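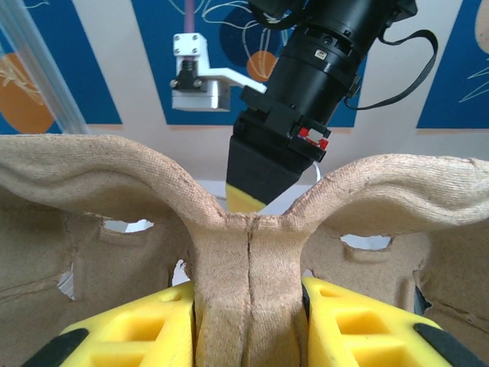

Cooking Dried Beans: Kitchen Tips

Dried beans keep for a long time on the shelf and cost very little, but a lot of cooks give up on them after one pot of chalky ones. Most of the trouble comes down to age, salt and heat.

Buying and storing

Buy from a store that sells a lot of beans. Old beans look fine in the bag and then refuse to soften, even after three hours on the stove. If the skins are wrinkled before they have been near any water, leave them there.

At home, pour them into a jar with a tight lid and write the month on a piece of tape. I try to finish a jar marked November by the next November. Don't top off an old jar with new beans, or the pot will cook unevenly.

Soaking

Spread the beans on a sheet pan first and pick out stones and broken bits. Rinse, then cover with cold water by three inches and stir in a tablespoon of salt per pound. Overnight is good. Six hours is enough for black beans and navy beans.

If you forgot, boil them for two minutes, turn off the heat and leave them covered for an hour. Lentils and split peas need no soak at all.

Red kidney beans are the exception to any shortcut. Drain off the soaking water and boil them hard in fresh water for at least 10 minutes before you turn the pot down. Don't start them raw in a slow cooker.

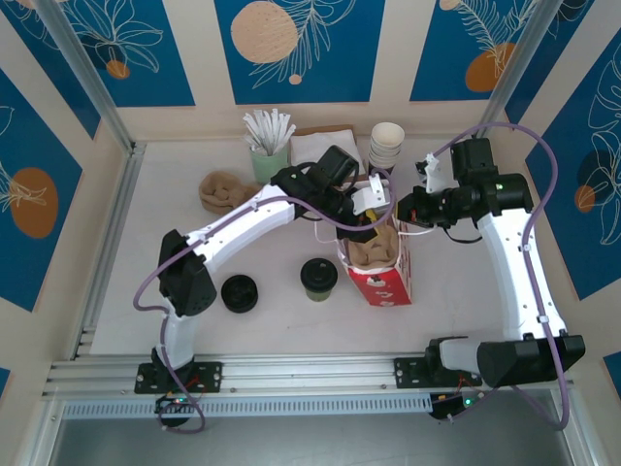
On the stove

Use a heavy pot and enough fresh water to cover by two inches. Add half an onion, a bay leaf and a spoonful of olive oil. Bring it up to a boil, then lower the heat until you see a bubble here and there. A hard boil the whole way splits the skins.

Keep tomatoes, vinegar and lemon out until the beans are tender – acid slows everything down. My neighbor Shiela Tan puts in a pinch of baking soda when her beans are old. It works, but more than a pinch makes them taste like soap.

Start checking at 45 minutes. Taste five beans, from different parts of the pot. If one is still firm in the middle, keep going.

Cooling and freezing

Let the beans cool in their broth, in shallow containers so they get cold quickly, and put them in the refrigerator within two hours. They keep four days there.

For the freezer, pack them in two-cup portions with broth to cover and leave an inch at the top. Thaw overnight, or run the container under warm water and tip the block straight into the soup.

Save any extra broth. It is good for cooking rice, and it thickens a pan of greens nicely.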